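Print this story
E-mail this story

Srour Street reading room finds a new home
By Aigars Kuusk
February 7, 2019

I got a call before breakfast from Agnese Lūse, and she was talking so fast I had to ask her to start over. The Srour Street reading room, which has been living in boxes since December, has a lease again! It's the old Preltano shoe store, two doors up from the bakery, and the doors should open before the month is out.

If you missed the whole saga (lucky you), the reading room lost its place when the Drellon building was sold. The new owners wanted the ground floor for offices, and 3,000 books went into Fedir Moroz's garage, where they have been keeping his car out in the snow all winter. He's been a good sport about it. "I would like to see my lawn mower again," is all he would tell me, and then he went back to taping up a carton of mysteries.

The lease runs 2 years, with rent frozen for the first one. Lūse did the bargaining herself over three long lunches, and she says the landlord came down further than she ever thought he would. Members pitched in $3,000 toward the deposit and the moving van, mostly in small bills in a coffee can at the Duna Cafe. I put in a twenty and took a cookie, so call it eighteen.

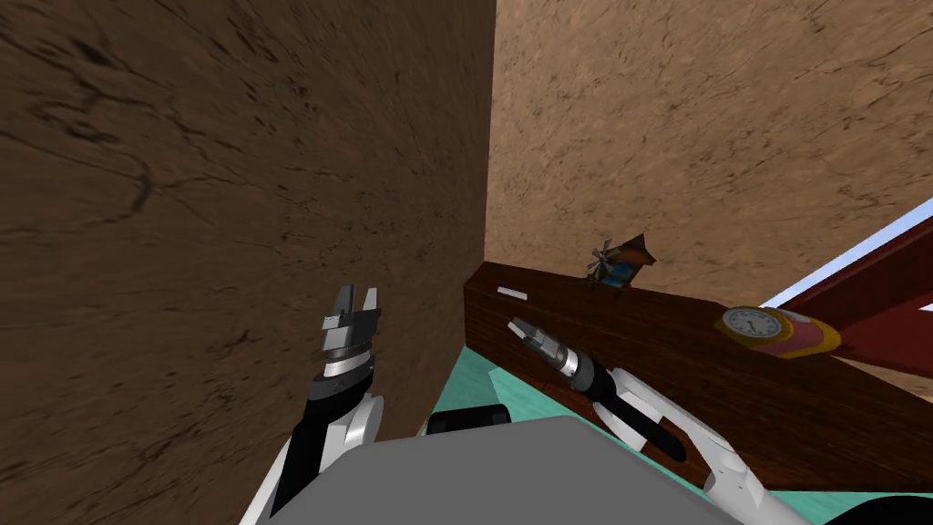 I've been going to the reading room long enough to have opinions about how it ought to look, and I'm not alone. The old place was white all over and it always felt a bit like the dentist's to me. My vote is for warm colors this time -- a dark brown wall with a streaky, wood-grain sort of look, a lighter tan-orange one past it, and a dark reddish-brown table set out where people can spread a newspaper. Aušra Kairys, who is picking the paint, wants pale green. She has been picking paint for a week now and I don't expect to win.

What everybody does agree on is the hours. The room will stay open until nine on weeknights, which it never managed before, and the Saturday story hour is coming back with Žydrūnas Butkienė reading. She had 27 kids at the last one before the move, plus a good many parents pretending to look for cookbooks.

There's still plenty to do. The shoe store left its shelving behind, but it's built for shoes, so anything taller than a paperback has to go in sideways. Lūse is looking for bookcases -- used is fine, wobbly is not -- and for anyone with a pickup and a free afternoon. You can leave your name at the counter at the Duna. The coffee can is still there too, next to the register.

Last updated 4:15 p.m.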